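Yarn budget, April edition

Quick one, dinner's on. I said I'd stop buying yarn till summer. Well. Kultmont had their clearance Wednesday and I caved, 6 skeins, all the thick stuff. Came to 116 with shipping. Ugh.

In my defence there is a spreadsheet now. Total yardage in the closet: 1155. More than I thought. Most of it is Harasym cotton I bought for a blanket and never started, becuase it splits if you so much as look at it.

New rules, sort of:

- nothing new until the cotton is gone
- gifts come out of leftovers
- no dye lots I can't match. Learned that with the gray cardigan, two different sleeves, still mad

Tried the Stolteo hook everybody raves about. Fine? Handle's too fat for my hand. Went back to my old one after a hour.

Also frogged the whole shawl. 100 rows. Don't want to talk about it.

White and pink are what I keep reaching for lately, thick yarn, small stuff, no patience for anything bigger.
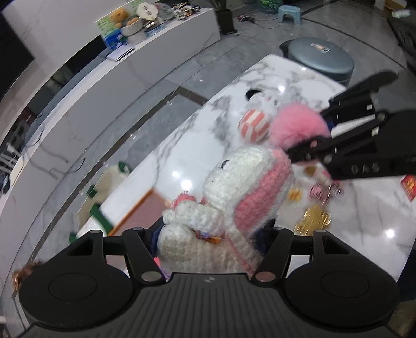

Recent posts

- Enel sock pattern, second try
- Blocking without a board
- Where did all my stitch markers go

Contact | © Yarn Closet Diaries | Back to top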